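Hastine open day in September, who else went?

stostilach_fan
Posts: 171
I visited the Hastine open day and I want to write down what I saw, before I forget it. Maybe it helps somebody who could not come.

They had two parts. In the big hall there was the usual palletizing cell from Brokton, which I have seen before. Upstairs was a small lounge, where they showed tidying work: picking up soft things from the floor, with books lying there also. For me this was the more interesting part. Gavin Crichton gave the explanation and he was patient with questions, also with mine, and I asked many.

The hand-held gripper has two magenta fingers of the fin-ray type, so they bend around the object when they close. I could try it for some minutes. You feel quickly that a zippered pouch is a harder thing than a box, because it changes the shape when you press.

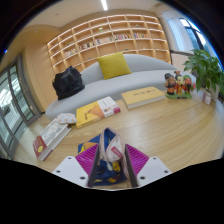
Mr. Crichton said they did 34 runs that morning and wanted to reach 173 before the evening. I do not know if they reached it, I left at 4 p.m. to catch my bus.

My question to the others: do you think soft fingers are enough for books lying flat? I have my doubts.

gillies_bench
Posts: 20
Thanks for writing this up. I was only in the hall and missed the upstairs part, there was no sign at the stairs.

On the flat books: no, I don't think so. A thick one maybe, if you can get a finger on each side of the spine. A thin hardcover on a wood floor will just slide away from you.

mornington
I disagree with gillies. We use the same kind of finger at work and you can push the book against something first, a sofa foot for example, and then tip it up. Slow, but it works fine.

gillies_bench
And when there is no sofa?

mornington
Then you use the wall. Or you buy a suction cup :)

stostilach_fan
I asked about suction too. The answer was that cloth is a problem for it, and they want one tool for everything. I understand the wish — but I am still not convinced for the thin books.

Does somebody know if Hastine will repeat the day in spring? My colleague would like to come.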